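Coffee Corner, Trinier Building: Cups, Racks and Counter Layout

Gallery compiled by Esko Kiiskinen
Updated January 8, 2024

The coffee corner on the second floor of the Trinier building was refitted last March. The old arrangement was a cardboard sleeve of cups lying on the draining board, a tin of sugar and a kettle on an extension lead. The counter was rebuilt by Zwahlen to a drawing by Verena Ammann, and the items on it were chosen over the following weeks. Several people at the Flalitz office have asked for details with a view to copying the layout, and this page sets out what was bought and how it is kept.

The counter is 60 cm deep, which leaves enough room for the machine at the back and a working strip in front. All sockets are on the rear wall, above the splashback. Power leads do not cross the front half of the counter. The sink is at the left-hand end, the bin at the right.

Cups

We use plain white paper cups with no print. Printed cups were tried for a short period and dropped on cost. The wall of the cup is a single wrapped sheet joined along a vertical seam, and the base is a flat disc set inside a rolled rim. When a cup leaks it is normally at the foot of the seam, so that is the place to check when a new carton is opened. Small creases near the base are common and do not matter unless the paper has split.
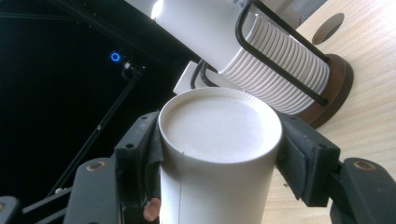
The order is placed by Rosalie Wallner. Cartons are stored in the tall cupboard, on the second shelf, with the opening facing out. Opened cartons go to the front. Please do not start a new one while there are cups left in the old one – it makes the stock sheet wrong and the shelf untidy.

Cup rack

The dispenser is a black metal wire rack on a round dark brown wooden base. The stack lies on its side at an angle, held by the bent rods, and cups are taken from the end. An upright tube was considered first. It would have taken less counter space, but the wall cupboard is low and a full stack would not have cleared the door.

Refilling: take the cups from the carton as one nested stack, support it with both hands and lower it into the rods. Do not push single cups in hard against the stack. They jam, and two or three then come out together. The wood should be wiped with a barely damp cloth and dried. It does not go in the sink.

Machine and grinder

The machine is a Drulora with a removable tank. Descaling is done every 11 weeks by Remo Fuchs, who keeps the record sheet inside the cupboard door. The grinder is set at 13 on its dial. This suits the beans we buy now and will need changing if the supplier changes. Anyone who alters the setting should write it on the sheet.

Lids and stirrers

Lids are kept in the top drawer, in the left-hand section. They fit one cup size only. Wooden stirrers are in the section next to them. Both were on the counter until the autumn and were moved at the request of Siu-fong Hsieh, as the open tubs collected coffee grounds and were awkward to clean round.

Notes for Flalitz

The counter at Flalitz is shallower than ours, so measure the rack with a full stack in place before fixing its position. The cups project further than the base does. Allow some free space at the end from which they are drawn, and keep the rack clear of the steam outlet on the machine – damp rims soften and the cups stick to each other.

Drawings of the counter are available from Verena. Questions about cup sizes and order quantities should go to Rosalie.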